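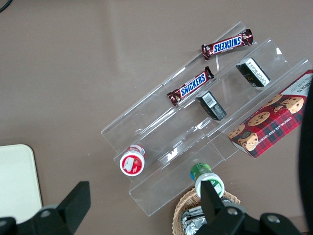

Counter Restocking Arms: Questions from Shop and Stockroom Staff

Applies to Cavness stores with a Kesura arm installed at the counter display. Last revised 28 July 2018. Questions on pay grades are covered in the staff handbook and are not repeated on this page.

What does the arm do?

It places small packaged goods on the tiered counter displays and removes goods that are in the wrong position. Typical items are candy bars, boxed cookies, small cartons and small bottles. It does not serve customers, handle cash, or work on the main aisle shelving.

Which stores have one?

The pilot began in June with 2 stores. Seven stores now have an arm. No further installations are scheduled until the pilot figures have been reviewed.

Is my job being removed?

No positions were removed at the pilot stores. Counter restocking was a task shared by everyone on shift and was never a position in itself. Hours previously logged to it have been moved to receiving, date checks and the service desk. Any change to contracted hours goes through the normal notice procedure.

What changes on my shift?

Opening shift: the display is no longer filled by hand. Bring the mixed stock to the counter, place it within reach of the arm and start the fill cycle from the panel.

Mid shift: a top-up cycle can be started when the counter is quiet. Customers must be served from the other register while it runs.

Closing shift: run the tidy cycle, then check the display by eye. The closing checklist has one new line for this.

Who decides what goes on which tier?

The department lead. The layout is entered as a plan on the panel, and the arm works from the plan. Staff may change the plan for local promotions without calling support. Changes take effect at the start of the next cycle.

Does every product have to face the same way?

The plan has a facing setting for each product. With the setting off, an item is accepted at any angle as long as it rests fully on its tier. With the setting on, the arm will try twice to turn the item and will then leave it and list it on the panel. Turning it by hand is acceptable once the cycle has ended.

How does it recognize a product?

A camera near the gripper compares what it sees with stored views of each product. There are 293 products in the current library. Barcodes are used when one is facing the camera, but they are not required. A product that is not in the library is left where it is.

Why does it have trouble with clear display stands?

Clear plastic reflects the ceiling lights and lets the counter color show through, so the edges of a tier can be hard to locate. Wipe the stand before the opening fill and do not move it once the cycle has started. If the panel shows "tier not found," turn off the counter spotlight and select Retry. Stores with repeated faults may request a frosted stand through the usual supply form.

Can it pick items out of a basket?

Yes, with limits. Shallow baskets work better than deep ones. Small foil-wrapped sweets are difficult because they overlap and shine, and the arm may pick up two or none. Loose sweets are still handled by staff at all stores.

What about boxes that are longer than the tier?

The arm will place a box that overhangs the front lip if the plan allows it. The overhang limit is set per product. Large cookie boxes should be placed at the end of the stand, where they do not block the tiers behind.

Can it damage stock?

Yes. During the first month 191 items were written off across the pilot stores, mainly crushed cartons and torn wrappers. The grip force for soft packaging was then lowered. Write-offs caused by the arm are logged under their own code and are not counted against the shift.

Is it safe to work next to?

The arm slows when a person enters the marked zone and stops on contact. Do not reach between the gripper fingers at any time, including when the arm is idle. Tie back long hair and remove lanyards before clearing a jam. The red stop button is on the counter side of the base. Anyone may press it, and no report is needed for a precautionary stop.

Am I being recorded?

The gripper camera points at the display and stores still views for fault finding. Hands may appear in them. Views are deleted after 7 days unless attached to a fault ticket. They are not used for performance reviews or timekeeping. Requests to see stored views go to the store manager in writing.

What training is required?

All counter staff complete the operator module, taken during paid hours. Staff who clear jams or change grip settings also complete the El-Sayed maintenance module, which includes a practical check. Until you have completed the operator module, you may press stop but may not start a cycle.

Can I refuse to operate it?

Staff with a medical or accessibility reason will be assigned other tasks. Other concerns should be raised with the department lead before the shift begins.

Who do I call when it stops working?

Akier handles first-line support during store hours. Have the fault code and the store number ready. If the arm is out of service, switch it off at the wall, hang the tag on the base and fill the display by hand using the printed plan kept under the register.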